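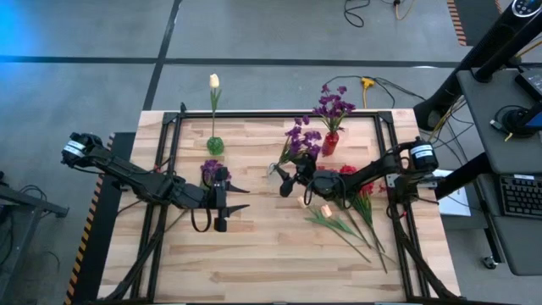

Why does the giant screen at the train station turn into a lot of colored dots when I walk right up to it, one reader asked us, and is it broken?

What a good question, and what a good pair of eyes you must have! The screen isn't broken at all. You have found out how it works, just by walking toward it, and a great many grown-ups hurry past that same screen every morning and never notice. So let's take our time over this one, because there is quite a lot going on up there above the ticket machines.

What the dots are

A big screen like the one in Faltmont Station is made of tiny lights. Each light is called an LED, which is short for light-emitting diode. (You don't have to remember that. "Emitting" only means giving out, so it is a little thing that gives out light.) LEDs are in all sorts of places. You may have one in your bicycle lamp, and there is very likely one glowing on the front of your television when it's switched off and waiting.

On a giant screen the LEDs sit in neat rows, like eggs in an enormous egg box. They live in groups, with one red, one green and one blue in each group. A group is called a pixel, and a pixel is the smallest piece of picture the screen can make. It can be any color it likes, but it can only be one color at a time, so you can't draw a face or a train with just one. You need lots and lots of them working together.

But where is the yellow?

If you have ever mixed paints, you may be frowning at this point. Red, green and blue? With paint, red and green make a sort of muddy brown, and everybody knows you need yellow in your paint box.

Light mixes differently. When red light and green light shine together, your eyes see yellow. Red and blue give you a bright pinkish purple called magenta, and green and blue make a lovely greenish blue called cyan. When all three shine brightly together you see white, and when all three are off you see black, or as near to black as the screen can manage on a sunny day.

By making each of the three a little brighter or a little dimmer, the screen can make millions of colors. Orange, for example, is plenty of red with a smaller helping of green. Brown is the same thing but dimmer, which seems very odd, but try looking at something brown under a bright lamp and you may begin to see the orange hiding in it.

Why the dots disappear

Now for the walking part. The lights in the station screen are 10 millimeters apart, from the middle of one pixel to the middle of the next. That's as wide as a fingernail. When you stand right underneath, your eyes can easily see each one and the dark gap beside it, so you see dots.

When you step back, the dots and the gaps look smaller and smaller, the way a bus looks small when it's at the far end of the street. Sooner or later they are too small for your eyes to pick out one by one. The light from neighboring dots blends, and suddenly there's a picture! A beach, perhaps, or somebody's shampoo, or the news that the train to Zidari is late again.

People who build screens have a name for the space between the pixels. They call it the pixel pitch. There is a handy rule that goes with it, too: for every millimeter of pitch, stand one meter back. So for our station screen you would want to be 10 meters away, and if you go up the stairs to the bakery, that is just about the perfect place to look from.

You might wonder why they don't simply squash all the lights closer together. They could, and on some screens they do. A screen in a museum, where you can stand with your nose nearly on it, needs its pixels packed very tightly. But every pixel costs money and uses electricity, and if everyone is looking from far away, the extra ones would never be seen.

A wall made of squares

Giant screens are much too big to carry through a door. They arrive in pieces, and the pieces are fastened together like tiles on a bathroom wall. Each tile in our station screen has 16 pixels across and 16 pixels down. If you like sums, you can multiply those together and find out how many pixels are in one tile. Go on, we'll wait. (It's 256.)

The tiles have to be lined up very carefully, because even a thin crack would show as a dark line across the picture. And if one tile stops working, someone can take it out and put in a new one without taking down the whole wall. Next time you pass a giant screen, have a look for a square that seems a little brighter or duller than the ones around it. It may be newer than its neighbors.

How a still wall makes a moving picture

Nothing on the screen really moves. When a ball flies across it, every light stays exactly where it is. The lights on one side go dark and the lights next to them come on, and then the next ones, so quickly that you see a ball flying. It is a bit like a crowd doing the wave at a stadium, when the wave runs all the way around but the people only stand up and sit down.

Try it yourself

You'll need a sheet of squared paper, some felt-tip pens and a bit of sticky tack.

Draw something simple by coloring in whole squares only. A heart is a good one to begin with, or a fish. No half squares, please, even for the curvy parts!

Stick your drawing to a wall and look at it from very close. The edges will be jagged, like little stairs. Now walk slowly backward (ask someone to check there's no cat behind you) and stop when the stairs start to look smooth. Put a sock on the floor to mark the place.

Then draw the same shape again at the same size, on paper with bigger squares, and see whether your sock has to move.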